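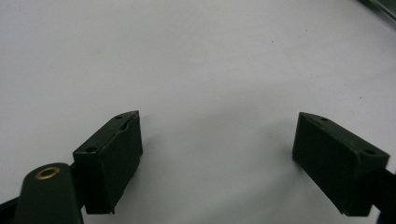
February, notebook, trailer edit for Felora. Picture lock on cut 2 is holding at 103 seconds, which the distributor will accept if the end card stays under five. The open problem is the title background. Pinard's comp used a pure digital white and it banded on the projector as soon as the vignette came in. A plain matte surface, pale white-gray, a touch brighter toward the upper center and slightly darker at the corners, is the falloff I want behind the lettering. Cool side of neutral, no visible pattern. Matched the gradient to that by eye and added light grain at 20 percent. Banding gone on the grading monitor, still faint on the laptop.

Creature shots: three of the eleven came back from Nyberg with the old fur sim. Shot list updated, the wrong ones flagged in red. The reveal on the staircase is usable as is for eight frames, then the shoulder pops. Cutting on frame seven hides it.

Audio. The temp track has to go before anything leaves the building. Ririco sent a replacement cue at 60 bpm, slower than the temp, so the middle section now drifts off the beat by the time we reach the harbor. Options: lose the second harbor shot, or hold the black before the title for another 12 frames. Tried the black first. Plays well with sound up, feels like a fault with sound down.

Esi Opoku watched both versions at 4:30. Prefers the longer black. Wants the villain's line moved ahead of the title so the comic readers get the name before the logo. Done, saved as a separate sequence.

To do:
Re-export title card in 10 bit
Chase Nyberg for the fur
Check loudness on the new cue
Ask legal whether the comic cover in the shop window is cleared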